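ok thread on packing for a trip with one bag, because I've been asked and because I'm procrastinating on the actual packing

Four nights in Weltinen, train out Monday, and I've sworn I'm not checking anything. Last September I dragged a giant suitcase up the hill to the guesthouse and wore maybe a third of it

Biggest space hog is always shoes. ALWAYS. My rule now is one pair on my feet and one pair in the bag, and the bag pair has to be flat. I used to bring "nice" shoes for dinners that never happened (the fanciest place we ate in Plullaleck had a bowling lane)

So the bag pair is slides. They do the shower, the beach, the hallway at 3 am when you can't find the ice machine. I will not be taking questions about socks with them

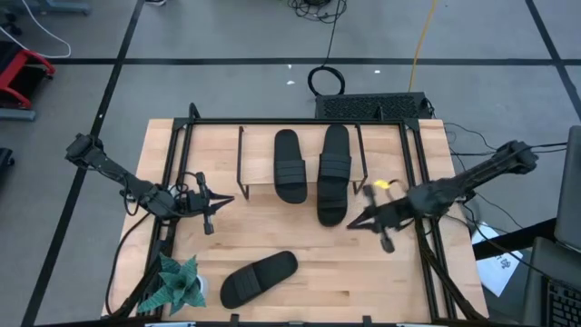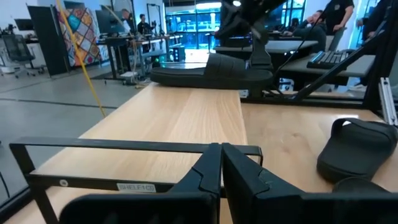 slides: there's a black one on its side at the far end of the wooden shelf in the second pic

Packing trick I got from Raghda Obeidat, who did a whole month out of a backpack: slides go sole to sole, in a shower cap, flat against the back of the bag. Then you fill the gaps with underwear. Sounds gross, works great

Clothes: two pants, four tops, one sweater you actually like, because it's going to be in every single photo. Mine is green and has a hole in the elbow and we've made our peace

Toiletries I'm still bad at. I own so many tiny bottles and they all leak. If anyone has a travel shampoo that doesn't taste like it got into the crackers, please reply

Chargers go in an old glasses case. Been doing this for years and I still feel smug every time I open it

Oh and leave room for stuff coming home!! Weltinen has that Saturday market with the apricot jam and I'm not making the mistake of wearing three shirts on the train again

anyway the bag is still empty and the laundry is still in the dryer. will report back on whether I caved and brought the boots

update: the boots are by the door. not in the bag. just by the door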